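Skeptics Wanted: People to Wear the Same Pants for 27 Days

Radside Consumer Notes is looking for 20 people to take part in a wear trial this August. Pay is $900, in two parts. Please read the whole page before you write to us, including the parts that may put you off.

What this is

Clothing companies keep telling us that their pants resist stains, shed odor, hold their shape and need washing once a month if that. We have read a lot of these claims. We have asked the people making them for the tests behind them, and what we usually get back is a brochure. Sometimes we get a second, longer brochure.

So we are going to have people wear the pants. Three makers are in the trial: Norkby, Larkard and Alarcón. None of them is paying for it, none of them will see the results before our readers do, and one of them asked us twice to change the wording of the survey. We kept the wording.

We don't know what we'll find. It could be that one of these pairs does what the tag says. I have my doubts, and so does Brenda Ledesma, who designed the trial, but she has set it up so that our doubts don't get a vote. Participants won't be told which maker's pair they have. Tags and buttons with names on them are removed before the pants go out.

What you would do

You get one pair in your size. You wear it at least 7 hours a day for 27 days, doing whatever you normally do. You may wash it only on the dates printed on your card, in cold water, with the detergent we send. No fabric softener, no dryer, no spot cleaning with a wet napkin in a restaurant bathroom. We know that last one is hard.

Every evening you fill out a short form. It takes a few minutes. We ask where you sat, what you spilled, whether the knees bag, and whether anyone said anything. We do not want adjectives. "Comfortable" tells us next to nothing. "Waistband rolled over when I drove" is useful.

You come to our office three times: once for fitting, once at the midpoint, once to hand the pants back. At the end they are cut up for strength testing, so you can't keep them. People ask.

Who we want

Adults who work on their feet for at least part of the day. In our last trial (socks, a mess, see our archive) nearly everyone had a desk job, and the results were worth very little. We would like to hear from line cooks, bus drivers, school staff, people who stock shelves, people with small children.

You don't need to know anything about fabric. We would almost prefer it. If you do know fabric, tell us, and expect to be asked whether you have ever sold any.

Who should not apply

Anyone who has worked for a clothing brand, store or ad agency in recent years, or lives with someone who has. Anyone who reviews products online for free samples. Anyone with a skin condition that heat or friction makes worse. Anyone who already feels strongly that one maker is wonderful or terrible.

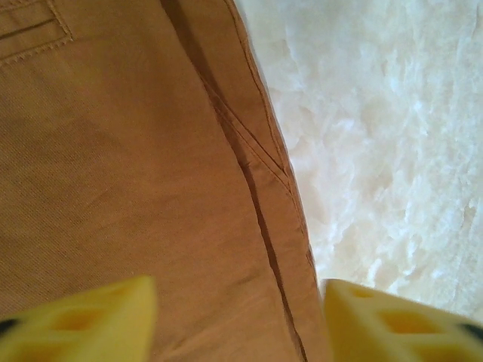
Sizing is where these trials tend to go wrong, so please measure yourself with a tape and don't copy the number off an old pair. Waist sizes on labels are close to fiction. If your measurements come in between sizes, Elba Gallardo will call you and you'll talk it through. We won't send anyone a pair that pinches just to fill a slot.

Pay and fine print

Half of the $900 is paid at the midpoint visit, half when you hand in the pants and your forms. Miss more than two evening forms and we'll drop your data, though you keep the first half. If you want to quit, quit. You don't have to give a reason, but we'd like one.

Your name is not published. Your comments may be, word for word, typos fixed. Photos are of the pants only.

How to apply

Write to Damián Zúñiga at the participants desk, using the contact form on this site. Give your job, your measured waist and inseam, the hours you usually work, and one product claim you have stopped believing. There's no right answer to that last one, but "all of them" will not help you.

Yaryna Antoniuk answers questions about pay and office visits by phone until 4 p.m. We reply to everybody, including the people we turn down.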